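Sorting the small parts, second attempt

The first system lasted until August. It was alphabetical, and it failed at the letter S, where screws, spacers, springs, standoffs and switches were all competing for the same two rows. I have now gone over to sorting by use and then by size, with fasteners at the top and connectors below them.

Stock-taking came first. I weighed the fasteners instead of counting them: tare the tray, weigh ten, divide. That gave 1018 M3 screws across four lengths, of which 300 are the 8 mm pan heads that I keep reordering from Garbridge in the belief that I have none. There are 65 M2.5 standoffs. I have no project that needs M2.5 standoffs.

Labels are 9 mm tape, black on white, size first and length second. I tried type first and found that all the labels began with the same word, so the useful part was lost at the right-hand end. Resistors stay in their paper strips, filed by decade. Anything I could not identify within a minute went into a single drawer marked UNKNOWN, to be reviewed when it is full.

The blue mat stays down while I work. Dropped parts bounce less on it than on the bare bench, and dark screws show up well against the colour. Brass ones do too. The bench also has to hold whatever is waiting for a place, as well as the afternoon coffee. 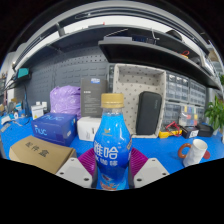
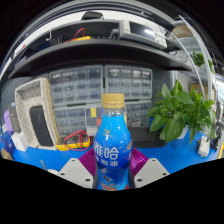 Iced coffee and the blue mat, with small-parts drawers in the background.

Drinks are the weak point of the arrangement. The rule is now cap on whenever a drawer is out, and no bottle within reach of the meter leads. A shelf at elbow height would be better — I have a Vinberg bracket set aside for it, but the pilot holes need a longer bit than I own.

Two things remain. The larger boxes have no fixed position and migrate along the bench according to what I last needed. I intend to measure them and give them a shelf 800 mm long, which should take them side by side with the printed ends outwards. The other is the crimp terminals, which are still mixed. Separating them by wire gauge is an evening's work with a magnifier, and I have put it off twice.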